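Features > Trade > Interviews

News Features Suppliers Events Contact

Araceli Cuesta on specifying worktops

Araceli Cuesta has run the surfaces workshop at Trelari, in Flollham, since leaving the joinery firm Lozano. Most of her work is for canteens and teaching kitchens. She says the commonest fault in a specification is the finish.

"People choose from a sample the size of a playing card, under a shop light," she says. "A matt grey on a card tells you very little about a matt grey two metres long with a window at one end."

She asks for a test piece at least 500 mm wide, set at working height and left in the room for a full day. Gloss is measured with a meter at three points. For food areas she prefers a low reading, as glare tires staff on long shifts, but a very flat finish holds grease and takes longer to clean.

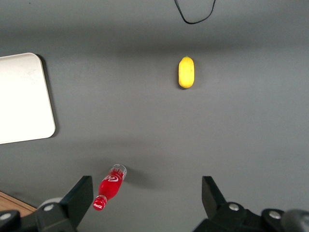

Edges come next. Cuesta rejects any square front edge in a canteen and asks for a small radius instead. "A square edge chips at the corners first. After that, water gets into the core and the board swells. You can't sand that out."

Joints are kept away from sinks wherever the plan allows. On the Skalholm job, a school kitchen fitted in March, the drawings put one directly over the dishwasher. She moved it and lost a drawer unit in the process. "The client wasn't pleased about the drawer. I would do the same again."

Her fitters leave sealant for 34 hours before a surface is used, longer in a cold room. The maker's sheet asks for 30. Cuesta treats the printed figure as a minimum - site conditions are seldom those of the test room.

On cleaning, she is brief. "Warm water, a mild detergent, a soft cloth. Dry it afterwards. Scouring powder polishes a matt surface in patches, and the patches stay."

Trelari is now preparing a written guide for site managers, with a section on repairs.

79 shares 3 comments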